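ok thread bc I have thoughts about my Plultora raid and it's past 2 am

so. healer main. resto, leafy, the whole deal. switched guilds in April after Wostine fell apart (long story, loot drama, a pony mount was involved)

new guild = Jeltix. 22 people on the roster. 30 if you count alts, and Sverre Vik counts ALL his alts

first night they put me on tank heals. me! who had never seen the second boss!! I read the guide twice while eating cereal

wiped. wiped. wiped. got her to 44 percent, wiped. somebody's cat walked on a keyboard and pulled the side room

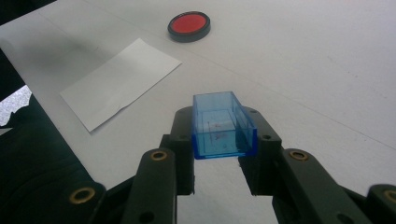
Torunn Hägglund says the side room is worth pulling on purpose, it's two minutes and the trinket drops in there. Fine. Noted. still blaming the cat

anyway the trinket. I have run that room some 80 times now. no trinket. a hunter got it on his first go and VENDORED IT

I'm not mad. (I'm so mad)

things I changed: moved my big hot to the mouse button, turned off half my addons, stopped blowing tranq in phase one like a panicked goose

also new raid frames. Sigrun Haugland sent me her profile and its so clean?? mine looked like a tax form

we went back in last night. Arai on the pull timer, yelling. phase one smooth. phase two a littel less smooth. battle rezzed the same mage twice, same puddle

love him. he lives in that puddle

and then she DIED. 3 people standing. I was one of them, at like no mana, in bear form, hitting her with my paws
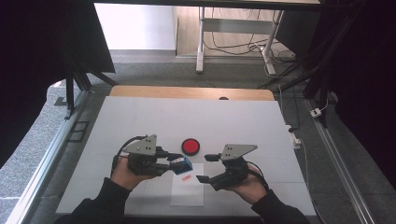
ok I keep getting asked, do you need the trinket to heal that fight? Green gloves and a lot of mana potions will do it, I did it without. Save your innervate for phase two and stay near the left wall.

loot was plate. all plate. of course

next boss has adds and a floor that dissapears. Petronella Le Roux already made a spreadsheet with my name in three colors

sleeping now. someone remind me to buy potions

edit: and repair. my pants are at zero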